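Finholm Bath Towel, Tan

Home / Bath / Towels / Finholm

A towel is a towel until you own a bad one. The Finholm is our answer to the kind that feels like velvet in the store and like a road map after six washes. It dries people. We have tried to keep the rest of this page just as modest, with mixed results.

Item no. 558
Color: Tan
Sold in: packs of 2
Material: cotton terry, both sides
Made at: our Plavutach mill
Status: in stock

What it's like

The Finholm is a middleweight. Heavy towels are lovely for the first minute and then hang on the back of the door sulking until the next evening. Thin ones dry fast, mostly by leaving the water on you. We went for the middle and stayed there through several meetings in which somebody wanted it fluffier.

The loops are short and fairly tight, so they don't catch on rings, zippers or the cat. Faint bands run across the cloth. You may not notice them until you fold the towel, at which point they become a handy set of guide lines, or a quiet comment on how straight you fold.

The color is tan. We had a long list of other names for it, most of them involving oats or driftwood, and then it was November and the labels had to be printed. It goes with white tile, gray tile, and the pink tile that came with the house.
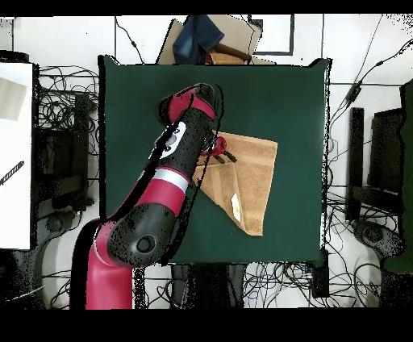 Finholm in tan, folded, on a green tabletop.

Folding it

People write to us about folding more than about anything else, so here is our position. Fold it lengthwise first if it lives on a rail. Fold it in half and then in half again if it lives on a shelf. If your shelf is shallow, fold in thirds and put the rounded edge toward the front, which makes any closet look as though its owner has plans. A corner that sticks out can be tucked under. It will come back out. Let it.

The towel has a small tag. You can snip it off close to the seam with nail scissors, though the washing instructions go with it, and you'll be back on this page by Wednesday asking about the dryer.

Washing

Wash before first use, by itself or with things you don't mind being lightly tan and fuzzy. Warm water is fine. Go easy on the detergent, and leave out the fabric softener altogether: it coats the loops, and a coated loop has no interest in water. Tumble dry on low or hang it up. Give it a good shake first. No ironing, please. We don't know who irons towels but they have our number.

Some lint in the first couple of washes is normal. If it's still shedding after that, send it back and we'll replace it.

Choosing between ours

We make three bath towels, and the names help no one, so:

Finholm (no. 558): middle weight, the one on this page. For most bathrooms and most people.

Stindness (no. 552): heavier, with a deeper pile and a wide hem. Slow to dry. Guests say nice things about it. Needs a warm rail or a great deal of patience.

Frei (no. 381): thin waffle weave, no loops. Packs small and dries overnight on a chair. Feels a bit like being patted with a very clean dishcloth, and its fans won't hear a word against it.

All three can be mixed on one rail, though the tans don't match exactly. Stindness runs a little darker. We keep meaning to fix this.

Questions we get

Will it shrink?
A little, the first time, mostly in length. We cut it long to allow for that.

Can I buy just one?
No. They come in twos. One is always in the wash.

Does it come in white?
Not at the moment. Frei does.

Is it good for the beach?
It will survive the beach. Sand likes terry and tends to stay, so we'd point you toward Frei.

What about dogs?
Yes, but be honest with yourself about whose towel it is afterward.

Returns

Unwashed towels can come back for a refund, tag still on. Washed towels can come back if something has gone wrong with the stitching or the loops. Put a note in the package saying which, and please dry the towel before mailing it.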